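3.2 Who leaves things behind, and for how long

I should say up front that I never planned to write about lost property. I went to Clidport to ask people about their commutes, and they kept telling me about the stuff they'd left at work — coats, lunch boxes, one very good flute. So in October I started asking about that instead.

We talked to 31 people across 2 sites, Clidport and Cuvel. I let them ramble (the best bits came late in the hour!) and coded the transcripts afterward. Small containers came up a lot, mostly because people don't think of a bottle as a thing they own.

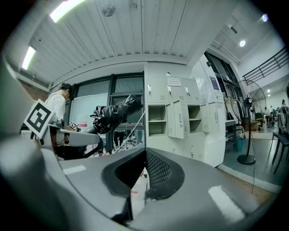
Figure 4. White container, top only.

What surprised me was the waiting. People at Cuvel left an item up to 17 days before asking after it, even when they knew exactly where it was. One woman told me her scarf was "on vacation." At Clidport they asked much sooner, and I think the shared lockers explain a good part of that, though I'd want a third site before I bet on it.

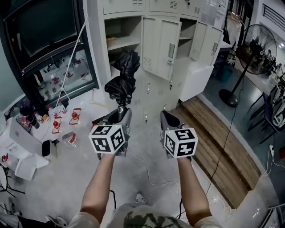

Vol. 14, p. 2

Umbrellas are their own case. Folks borrow them, forget whose they were, and pass them on — I ended up giving them a separate code, which I come back to in 3.3.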